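Bondalen desk set: data card

Maintained by Amos Schumacher and Tihomir Golob
Version 7. Last revised in February.

1. What this is

Bondalen is a set of short recordings of tidying work done on ordinary desks with a hand-held gripper. It was put together to answer a narrow question: can a policy trained only on hand-held demonstrations tidy a desk it has not seen before, to a standard the owner of the desk would accept? The short answer at version 7 is no, with exceptions listed in section 5.

The set holds 380 episodes from 12 desks in two towns, Arnereck and Hasau. All desks were in use. None was cleared or dressed before recording, and owners were asked not to sort anything beforehand.

2. Tasks

Each episode carries one of four task tags.

cable: gather a loose cable and leave it in one place, still plugged in if it was plugged in at the start.
upright: stand a fallen bottle, tube or cup on its base.
group: move small items together without knocking over what stands behind them.
clear: free a patch of desktop large enough for an open notebook.

A cable episode may end early if the plug comes out of its socket. These are kept and tagged "pulled".

3. The desks

Most of the difficulty is in the back row. People keep tall, light things against the wall and put smaller things in front of them, so nearly every reach passes close to something that tips. Desks under loft beds add an upright post or a rail on the approach side. Wide-angle distortion is left in the recordings; calibration files are supplied per desk for anyone who wants to remove it. 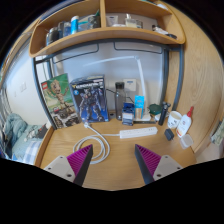
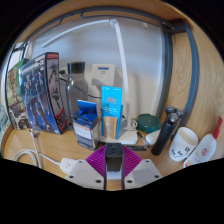
White cables on pale wood are the worst case for our segmentation baseline. It loses the cable wherever it crosses itself, and it tends to join the cable to any white object it touches. We have not corrected the masks by hand. Desk lamps are treated as fixed furniture: moving a lamp base counts as a fault in all four tasks.

4. Format

One folder per episode, containing the video, the gripper pose at each video time step, the finger opening, the task tag and a plain text note from the person recording. Notes are short and uneven. Some are in German; these have not been translated. Timestamps are local time and drift slightly between desks recorded in the morning and those done later in the day – use the step index for alignment.

5. Results so far

We ran the Sadowski baseline on a single fixed arm for 179 trials, on desks held out from training. A trial passed if the end state met the task definition and no other item had fallen.

Group was the strongest task. Box-shaped items with a flat side were handled well, and failures were mostly a second item dragged along by the first.
Upright worked for wide bottles and failed for narrow ones. The arm often let go before the base was flat on the desk.
Clear depends on what is in the way. Pens and other flat objects are the main obstacle, as the fingers slide over them.
Cable did not reach a usable rate on any desk. A person does it without looking.

Speed was not scored. Even the successful trials were far slower than the demonstrations, and we would not describe any of this as ready for a home.

6. Known problems

Left-handed recordings are under-represented. Finger opening is unreliable in episodes 1 to 12 owing to a loose sensor lead. Two desks in Hasau share the same model of lamp, so they should go in the same split if appearance matters to your test.

Some packaging and labels are legible. Owners agreed to this in writing. Post, screens and anything with a name or address on it were removed from the release by dropping the whole episode; no blurring was applied.

7. Use and contact

Research use only. Please report the version number with any result, as the splits changed between versions 6 and 7 and scores are not comparable. Mask corrections are welcome, cable episodes above all. Send them to Tihomir Golob with the episode number in the subject line. Questions about calibration go to Amos Schumacher.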